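Stillleben und Gemüsekunde, Einheit 3: Formen im flachen Korb
Unterlagen zum Kurs von Montserrat Ocampo, Mittwochsgruppe

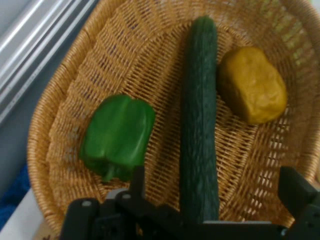

Aufgabe

Zeichnen Sie einen runden, flachen Flechtkorb mit Paprika, Gurke und einem kartoffelförmigen Stück. Beginnen Sie mit dem Rand als Ellipse und legen Sie die Mitte des Bodens fest. Von dort laufen die Linien des Geflechts strahlenförmig nach außen. Das feine Kreuzmuster wird nur stellenweise angedeutet.

Zu den Oberflächen

Grüne Paprika: glatt und glänzend, mit deutlichen Wölbungen und Längsfurchen. Glanzlichter aussparen, nicht nachträglich radieren.
Gurke: dunkler als die Paprika, ins Blaugrüne gehend. Noppen und Rippen erst setzen, wenn der Gesamtton stimmt.
Kartoffelform: senfgelb, matt, unregelmäßig oval. Der Schatten links unten geht ins Bräunliche, rechts oben bleibt sie heller - der Übergang ist weich.

Material

Papier Ponce, raue Seite, dazu weiche Farbstifte. Wer mit Kreide arbeitet, nimmt bitte den Tisch am Fenster.

Bis zum nächsten Mal

Den Korb ohne Inhalt aus dem Gedächtnis zeichnen, höchstens eine halbe Stunde. Text von Urs Kälin über Flechtwerk lesen, Seite 105 bis zum Ende des Abschnitts. Die Blätter werden im November gemeinsam besprochen - bitte auch misslungene mitbringen.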